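Oiling a maple board, how long do you really wait between coats?

calleck_kitchen
Posted in Finishes and Care, 11 replies

Hi all, hope May is treating everybody kindly.

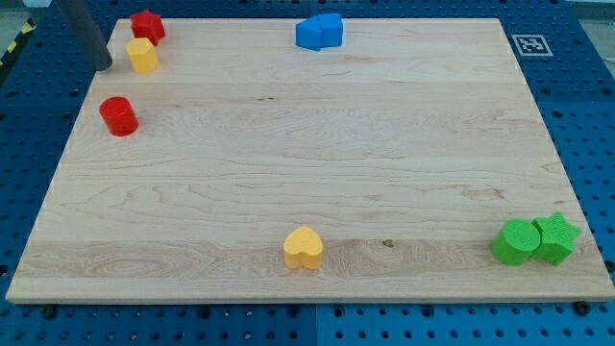 My aunt Nazmiye Karakaya is getting a big maple board from me for her birthday, and she is a serious cook (she rolls out dough for the whole street, bless her), so I want the finish to last. I've been reading about mineral oil until my eyes cross. One page says wait 17 hours between coats, another says twenty minutes and wipe. Which is it? And do I need wax on top, or is that just for looks?

Janen
Welcome! Mineral oil never dries, so there's no magic number. I flood it on at bedtime, wipe it off with my coffee in the morning, and do that until the wood stops drinking. Then a bit of beeswax mixed with oil, rubbed in warm. My mother's board from the Karkurstead flea market has had nothing else for as long as I can remember and it's lovely.

rollingpin167
I'm going to disagree with my friend Janen, and I say this with love! Mineral oil washes out and then you're oiling forever. Pure tung oil, thinned for the first coats, then leave it alone for a good few weeks to cure. Yes, it's slow, but a dough board gets scraped and wiped all day long.

Janen
A few weeks! The poor woman's birthday will be over. And some folks with nut allergies would sooner skip tung, so please ask her first.

rollingpin167
Fair point on asking. I still wouldn't put wax on a board for dough, mine went gummy under the flour.

Işık
Whatever you pick, wet the board first, let it dry and sand off the fuzz, or it'll come up rough the first time she washes it. And do both faces and the ends the same, please. I skipped the underside on one once and it cupped.

calleck_kitchen
You are all so kind. No allergies in the family that I know of, but I'll check with my cousin tonight. Leaning toward mineral oil and no wax. Işık, what grit do you use after the wetting?

Işık
220, very lightly, with the grain.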